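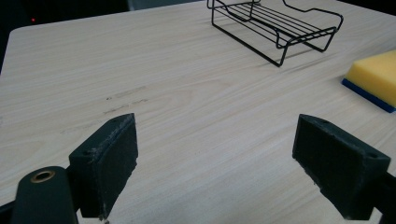
Wire rack and sponge on the long table, sink corner.

KITCHEN CORNER - the tables, the sponges, and a plea about mugs

Quick one this month because June has eaten me alive. Yamila Villalba here, filling in on the kitchen page while Hashini Sivakumar does the budget. Everything below is stuff people have stopped me in the hallway about, so now it's in writing and you can stop me about something else.

The black wire rack. It's for small stuff. Cups, spoons, the little bowls. Not the soup pot, not the baking sheets. Two of the rods on the old one bent under a casserole dish and we binned it. Rack lives at the back of the table, away from the edge. If you move it to roll out dough, fine, lovely, please put it back after. Towel under it if you're loading it with anything dripping - water sat on that wood finish over a long weekend in the spring and we got the cloudy patch by the window end that everyone asks about. No, it doesn't come out. I tried. Hashini tried. Her uncle tried, with toothpaste.

Sponges. Yellow side for the table. Blue side for pans ONLY. The blue side takes the shine off the tabletop and you can't see it until the light is low and then you can see nothing else. We get through a lot of sponges, by the way. Hashini has the receipts and says we spent 17 dollars on them last month, which she would like to be less. Rinse, squeeze, stand it up on its side. They last a good bit longer that way. Anything that smells goes in the trash, don't be a hero.

Scuffs. There are smudges and scuff marks on the wood and I know some of you have been going at them with the scouring powder from under the sink. Please don't. I've moved the powder. What works, in the order I'd try it:

Damp cloth, warm water, one drop of dish soap. Wipe with the grain.

Still there? Baking soda and water, mixed to a paste. Fingertip only, tiny circles, wipe off right away.

Still there after that, leave it and write it on the clipboard. Could be the finish itself and then rubbing makes it worse.

Dry with a clean towel every time. I mean every time. The Grurkemport evening group are very good at this and I'd like the rest of us to catch up.

A word on the pale tops. A few of you have said they show everything and can we get dark ones. We did look. Daza quoted us 2,652 dollars for a full set and Gindau came in at 834 for re-topping only the two worst, and neither is happening before fall. Also, I like the pale. You can see a crumb on it. You can see an ant on it, come to that, which we had to do in May. So we keep what we have and look after it. Put a board down before you cut, even for one tomato. Trivets are in the second drawer, there are plenty.

End of session, the tops get cleared all the way. Nothing left out "for later", no single lid, no mystery jar. A bare table takes a minute to wipe and the next group can start right in. Bare looks like so: 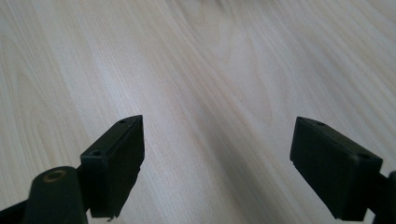

MUGS, AGAIN

30 mugs went into the cupboard in the winter. I'm not going to say how many are there now, I'd only get upset. Check your car, check your desk, check the shelf by the door where they seem to breed. There's a crate marked MUGS by the coat hooks and you can drop them in without having to talk to anyone. Chipped ones too please, we use them for seedlings.

Other bits, fast:

The Jirkudeck shelf liner is here, grey, in the tall cupboard. Cut it on the floor or on a board. Not straight on the table with a box knife, see above.

Dish towels go home with whoever locks up and come back washed. Sign-up sheet is on the fridge and has a lot of gaps in it for the next few weeks.

Hot tap is slow to warm, let it run a little before you decide it's broken.

If you've got a spare drying mat or a dish brush with a long handle, bring it in. Questions to me or to Hashini, kitchen hatch, mornings before ten is best.

- Yamila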